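Why are there lines in the floor?
Kids' Corner – by Rosine Roussel, April 2024

Quick one this month. Évan Leblanc wrote in and asked why the floor at his school has lines in it. Good question Évan! Grown-ups walk over them all day and never ask.

What is a joint?

A joint is a place where two pieces meet. You have joints too – knees, elbows. Floors have them because most floors come in pieces. Tiles, boards, big sheets off a roll. Put two side by side and you get a line. Sometimes very thin. Sometimes wide enough to lose a bead in (ask my sister Armelle).

Why not make one giant piece?

Try getting it through the door! Also floors move. Not much, you won't feel it. Wood swells up a bit in damp air and shrinks again when the air is dry. Concrete shrinks as it hardens, and gets a tiny bit bigger on a hot July day. If there's no room to move, the floor can crack or bulge. So builders leave gaps, or cut lines on purpose. Yes, on purpose.

What goes in the gap?

Depends on the floor.
Tiles – grout, a sort of paste that goes hard.
Concrete – often a rubbery filler that can squash and strech.
Wood – usually nothing, the boards just fit together.

And the chairs?

Chairs with wheels roll over joints all day long. Bump, bump. A chair on wheels mostly has five legs at the bottom, spread out like a star, so it dosen't tip when you lean. If a joint is flat and filled, you hardly notice it. If there's a deep gap, a small wheel can get stuck.

Be a joint spotter

Pale floors are best for this, dark lines show up nicely. Get down low and run a finger across. Can you feel an edge? Then follow the line and see where it goes. Under a table? Right to the wall? Start with the strip of floor in the middle, a thin dark line going across and the leg of a chair base farther up. 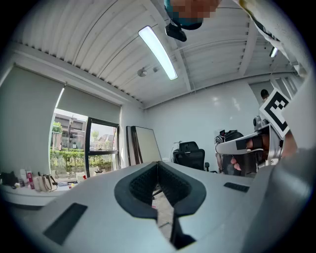

Words to know

Joint – where two pieces meet
Grout – the hard stuff between tiles
Filler – soft or hard stuff pushed in a gap

Next month: why ceilings have squares.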